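Zasby Hand-Held Gripper, Two-Hand Set
Equipment and planning notes for small labs and training shops 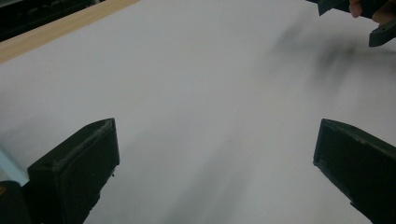 We get more budget questions about the two-hand set than about everything else in the catalog put together, so this page tries to answer them in the order they usually come in. The short version: if you plan to record two-handed tasks at all, buy the pair. Folding, holding a bag open while you fill it, steadying a bowl, passing a part from left to right -- these are the jobs people get excited about, and you need both hands for them.

What it costs

Single gripper: $489
Two-hand set: $1,085

Yes, the set costs more than two singles. The extra money goes to the matched sync cable, the hard case and a bench calibration that we do on both grippers together before they ship. If you already own one single and want to add another, write to Elba Godoy in orders and she'll quote you the calibration and cable separately. She has done this for quite a few labs and it's a quick job.

What's in the set

Two hand-held grippers, left and right
Sync cable
Spare finger pads, 4 pairs
Hex key and replacement screws
Hard case with cut foam
Printed setup card

Cameras and mounts are not in the box. Most buyers already have a camera they like, and we'd sooner you kept using it.

Budgeting for the fingers

Please put finger pads in your first-year budget! They're the part that touches the world, and they take the knocks. The edges scuff early and the tips pick up nicks, especially if your operators tap them on the table between takes (everybody does). Light scuffing makes no difference to your recordings. Replace a pad when the inner face has a gouge deep enough to catch a fingernail, or when thin things like paper and cloth start slipping out.

A team running the set most of the working day should plan on 6 pairs a year on top of the spares in the case. A class that brings it out once in a while may never open the second packet.

The table matters more than you think

Aurelia Rusu, who runs our test bench in Plastville, would like every buyer to spend a little money on the table before spending any on accessories. A plain pale work surface is a great place to start. Small parts show up well against it and it wipes clean. Watch your lamps, though. One strong light overhead throws hand shadows right across the work, and when both hands are moving fast those shadows smear. Two softer lights, one to each side, will calm that down a lot. Leave elbow room too. Two people sharing a narrow bench will bump each other all day.

Planning the people

Give a new operator a full morning before you count any takes. The squeeze feels natural right away, but working with two grippers at once takes a bit of getting used to, and it's a real pleasure to watch somebody get the knack of it. Emilian Mihăilă wrote the practice sheet that comes with the setup card. It begins with picking up a sponge and ends with threading a shoelace, which still beats half our office.

Rest breaks belong in the schedule. Grip fatigue shows up in the data as short, jerky closes.

Works with

The Aluletti bench arm and the Andreadis wrist plate both take the same finger pads, so one bag of spares covers the lot. An adapter is needed for the older Andreadis plate with the square bolt pattern. Ask before ordering if you aren't sure which one you have.

Prices checked 8/15/19. Shipping is quoted with the order.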